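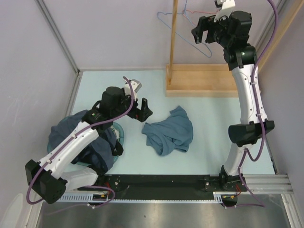 The Grallgate two-arm cell with the two-finger grippers fitted, hanger stand at the back.

Grallgate Two-Arm Cell, with gripper options

I've been living with this one in the Nesville workshop since November, and it's the setup I now point people to when they ask about handling clothes. You get both arms on one black track, the cable carrier along the front, and your pick of gripper. The cell on its own is $2,573, or $2,860 with the pointed fingers and a camera above each gripper.

I tried three sets of fingers on T-shirts and hangers. The wide rubber pads that Worivport sells are lovely on towels but hopeless at a collar – too fat to get under the fold. The Nikolaidis fingers pinch beautifully, though they did leave marks on my thinner shirts. The pointed ones are my favourite for hanger work, where one arm holds the cloth up and the other has to find its way in beside the plastic.

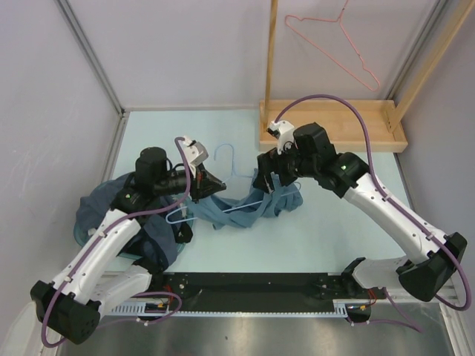 Swapping fingers takes me 11 minutes an arm, and most of that is re-zeroing (do it, even if you're in a hurry!). I've logged more than 2,000 grasps on the pointed pair and the tips still line up nicely.

Cable clips are included. Leave yourself a generous loop at the elbow – I went too tight the first time and lost a camera lead. The controller is the same grey Grallgate box as on the single-arm kit, so your old programs will load, but the colour settings for the cameras need doing again.

Spare fingers are sold in pairs. Pickup from Nesville or we can ship.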